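How to get water rings and heat marks off a wood table

Updated May 13, 2026

Quick version for people with guests coming in an hour: white mark, try dry heat or a dab of mayo. Black mark, stop, skip to the bottom. Everyone else keep reading.

First thing. What color is the mark?

White or cloudy = moisture stuck in the finish. The wood underneath is fine. You can usually fix it tonight with stuff from the kitchen.

Dark brown or black = water got through the finish and into the wood. Longer job. Sanding or bleach, sometimes both.

Sticky or rubbery = finish has gone soft. Hand oils, wrong cleaner, a plastic placemat left on all summer. None of the tricks below will help, you need to strip that spot.

Second thing. What is the finish? Most people have no idea and that's ok. Go underneath, find a spot no one sees, put one drop of rubbing alcohol on a cotton swab and touch it to the finish. Gets tacky in a minute – shellac. Still hard – try a drop of lacquer thinner next to it (windows open, gloves). Softens – lacquer. Nothing happens with either one – probably polyurethane or something else tough. If water soaks straight in and leaves a dark spot, you've got an oil or wax finish, or nothing much left at all.

Write it down somewhere. I taped a note under mine after testing it twice in two years.

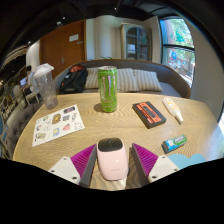 Third thing is wipe the table down. Dish soap, a few drops in a bowl of warm water, wring the cloth till it's barely damp. Dry right away. Old furniture polish leaves a film and you'll just be rubbing the film around. If it's really greasy use mineral spirits on a rag, and lay the rag flat outside to dry after. Don't ball it up.

White marks, easiest to hardest

Start at the top and quit when it works.

1. Wait. Fresh ring from this morning? Leave it overnight with nothing on top. Some just go.

2. Hair dryer. Low heat, keep it moving, six inches off the surface. Five minutes, check, five more. The cloudiness should shrink from the outside in. If the finish feels hot to your fingers back off.

3. Iron and a cotton cloth. Empty the iron, no steam, lowest setting. Fold a plain white t-shirt, lay it over the mark, press for a few seconds and lift. Look. Again. People get impatient here and turn it up, and then they have a heat mark where the water mark was. Ching-wen Tai wrote in to say she got a whole pizza box outline out of her dining table this way, took her most of an evening.

4. Mayo or petroleum jelly. Smear it on, leave it overnight, wipe off. Oil creeps in and fills the cloudy spots. Works better on older finishes than on poly. Smells like lunch.

5. Toothpaste. Plain white, not gel. Soft cloth, rub with the grain, light pressure. It's an abrasive so it will dull a shiny top. Test underneath first.

6. Superfine steel wool, the 0000 kind, with a little paste wax on it. Along the grain, hardly any pressure, ten strokes then look. You will change the sheen in that spot so be ready to do the whole top to even it out.

If your top is veneer and the grain runs in curves or circles, you can't really go "with the grain" the whole way. Pick the direction that follows it closest where the mark is and keep strokes short. And check the edge before anything with an abrasive – veneer can be thin as a business card and there's no putting it back.

Dark marks

Oxalic acid, sold as wood bleach. Gloves, eye protection, don't breathe the powder. The finish has to come off first or the bleach just sits on it.

Strip or sand the area, starting at 120 grit. Mix the crystals in hot water per the label, in plastic or glass, never metal. Brush it over the whole top, not only the stain, otherwise you trade a dark circle for a light one. Let it dry. Repeat if you need to. Then rinse well with clean water a couple times, and let it dry a full day before sanding lightly with 220.

Wear a mask for that sanding!! Leftover crystals go airborn.

After that you refinish. Vernon Simard's question from last November was whether he could do just the one spot. On oil, yes, usually. On poly you will see the patch forever.

What not to use

Bleach from the laundry shelf. Vinegar straight. Anything with "all purpose" on the label. Magic-type erasers on a glossy top, they leave a dull patch thats hard to get back.

Keeping it from happening again

Coasters, sure. Felt under anything that lives on the table full time, plant pots most of all, with a saucer under that. Trivets for hot stuff even if it's "only warm". Paste wax once or twice a year if the finish takes it – thin coat, wait till it hazes, buff. More wax isn't better, it just goes smeary.

Wipe spills when you see them. Oil finish tables get a fresh coat when water stops beading.

Stain pen and filler stick questions go on the scratches page, still working on that one.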